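Chapter 2
Talking It Over: How Small Groups Make Decisions

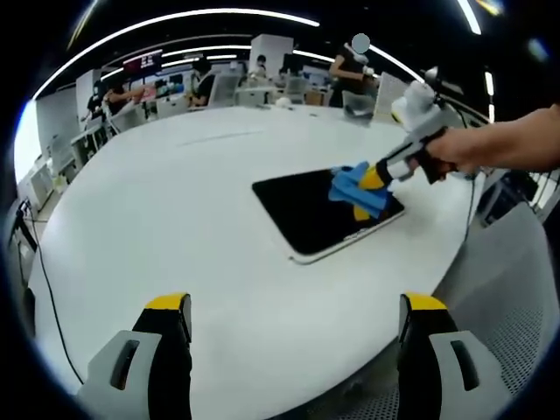
Most of us have sat through more meetings than we could ever hope to remember, and if you are anything like the students I have taught over the years you will have strong feelings about them, few of them kind. I would like to persuade you, before we get to the models and the vocabulary, that a group of people trying to settle something together is one of the most interesting things you can watch. It is also one of the oldest. Families do it over supper, juries do it behind a closed door, and the parents at a school gate do it without ever noticing that a decision has been made.

Let me begin with a story from my own working life, because it taught me more than the first year of my degree did (my old tutor, Marlene Gagnon, would forgive me for saying so, I think). I had been asked to sit in on the planning meetings of a small bakery firm called Muriithi, which had outgrown its shop and had to choose between two new premises. One was cheap and a long way out. The other, on Golgate Road, was dear and right beside the station. The owners had talked about it for 27 days, and by the time I arrived they were all thoroughly tired of it and, I'm sorry to say, a little tired of one another.

What struck me was how early the talk had gone wrong. Rezaul Akanda, who kept the accounts, had given his view first, and had given it well, with figures. After that the others spoke only about the figures. Duygu Gündoğdu ran the early shift and knew perfectly well that half her bakers came in by train, but the talk was about rent by then, and she told me afterwards that trains had seemed "a bit off the subject". So the most useful thing anyone in the room knew stayed unsaid for nearly a month!

We shall meet this pattern again and again. People in groups tend to go over what they already share, and the odd fact held by a single person has a hard time getting in. Section 2.3 looks at why this should be so, and at some simple remedies, such as asking everyone to write down what they know before anybody speaks. The bakery tried exactly that, rather grumpily, and took the dearer building the same afternoon. Whether it was the right choice is another matter, and you will be able to argue it both ways by the end of the chapter.

The seating matters too, more than you might expect. A person at the head of a long table is often treated as the leader whether or not anyone has appointed them, while people placed in a circle are more inclined to speak to each other than to the chair. Size matters as well. A group of five can chat; a group of 109 has to have rules, and somebody has to keep them. Section 2.4 takes up the rules, with a long extract from the minutes of a housing co-operative whose members argued about a bicycle shed through the whole of one July.

Before you read on, think of a decision you took part in recently, however small. Who spoke first? Who said nothing, and did you ever find out what they thought? Jot down a few lines and keep them by you, as the exercises at the end of section 2.1 will ask you to come back to them.

Key terms for this chapter: shared information, chair, consensus, majority rule, quorum, minority view.

Filed under: Study Skills & Social Science > Sample Chapters
Print this page | E-mail to a friend
27 shares | 2 comments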